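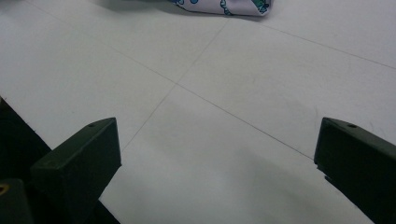
The sorting room, July 2024

Hi Marleny,

You asked for a proper update on the Brotley linen room before the next payment goes out, so I'm putting it all in one go (sorry, it got long again!).

The best news is the sorting surface. It's white, it's matte, it's big panels set edge to edge, and I love it. On the old brown table you could lose a gray sock for a week. The new one does show scuffs and smudges, mostly over to one side, and I've stopped fretting about those. The seams between the panels have turned out handy too. Souad lines up the edge of a sheet with one and gets her folds dead straight, and now all of us do it.

Children's things are still our biggest pile. We get so much cartoon print, all teal and green and blue, and it comes to us in a bunch as often as folded. Pale prints like that used to go in with the plain whites by mistake. We now pull anything with a pattern first, before sizes, and the family packs go out looking like somebody cared about them.

Numbers, as promised: 722 pieces sorted and packed since the last report, and 30 family packs sent on to Stevillow. We put 9 bags aside for rags. Fouad has the full sheet if you want it broken down by size.

Money is fine. The surface came in a little under the quote from Zakent, and with your okay I'd like to put the difference toward shelf labels. The marker on masking tape is peeling off everywhere and Amr rewrites it practically every shift.

Still not done: the second rack (Hajji have moved the delivery twice, I'm chasing them) and the folding guide for new people. Kyung-hwa has drafted two pages of it and they're great, very clear, but fitted sheets have defeated us both so far.

We'd like to have the rack up and the guide printed by September. Could you let me know about the labels before then? I'll send the receipts over separately.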